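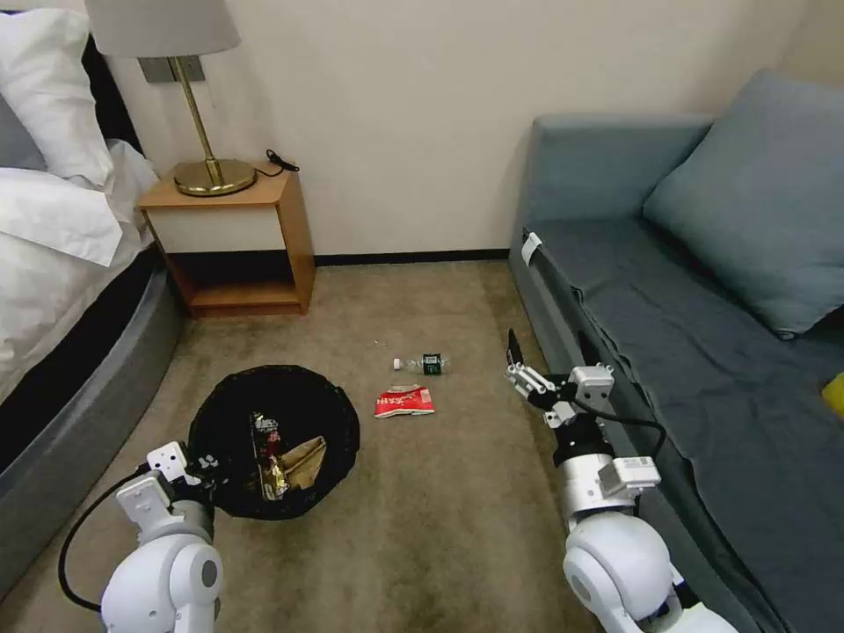
Guest room with sofa, bed and nightstand

Plitine drop-down door seal

For hallway doors that let in light, noise and the smell of somebody's late pizza. Fits to the bottom of the door. Seal drops when the door shuts, lifts when it opens. No threshold needed, nothing to trip on.

Length 1000 mm, can be cut down from the non-plunger side
Height 27 mm
Weight 485 g incl. screws
Body: aluminum, silver or black
Lip: silicone, gray, replaceable
Carton of 40, singles on request

Takes over from the old Thaler surface seal. Same screw holes so you can swap one for the other without filling and redrilling. End caps are new tho, don't mix them. The old caps rattle.

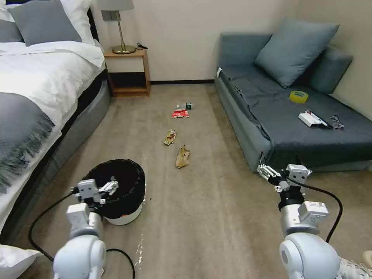
Can it go on a fire door?
Only if the door's own paperwork allows a surface-mounted seal. Send us the door maker and model before ordering and Danica Pešek will check it.

Fitting. Door stays on its hinges. Close the door, hold the body against the face, a finger's width of play at the plunger side. Mark, drill, screw. Then turn the plunger with the small hex key till the lip just touches the floor the whole way across. Too far out and the door gets heavy and the lip wears early. Thick carpet – go one turn less than you think. Very uneven floors: ask for the long lip, separate part, same price.

Check the plunger again after a few weeks, it settles. 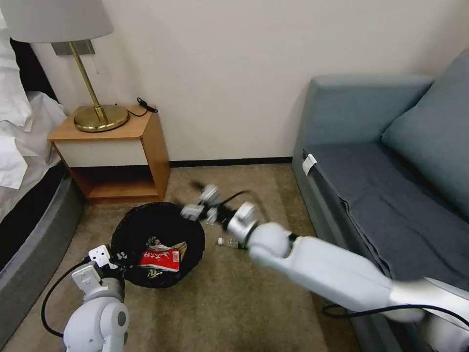
Carpeted room, sofa side

Cutting. Fine-tooth hacksaw or a chop saw with an aluminum blade. Pull the lip out first, cut it seperately with a sharp knife, leave it slightly long. Don't cut the plunger end. Yes people do, no we can't take it back.

Cleaning: damp cloth, dish soap. No silicone spray on the lip, it picks up fluff.

Black is short right now, next delivery June. Silver in stock.
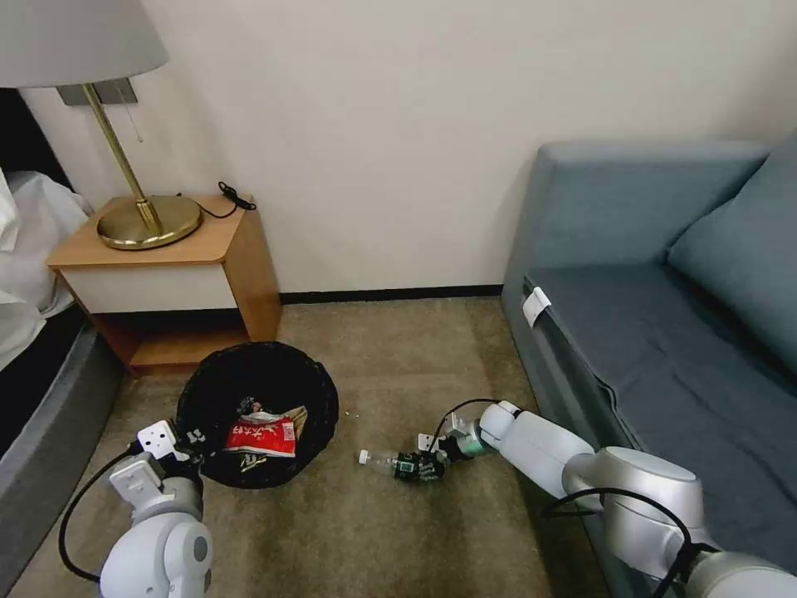

Josten Door Hardware | Guest Room Products Desk

Orders and samples: Luzius Leitner. Drawings and fire door questions: Danica Pešek. One free sample per property, short length, lip included. Returns uncut and in the box please.

Page updated May 2, 2025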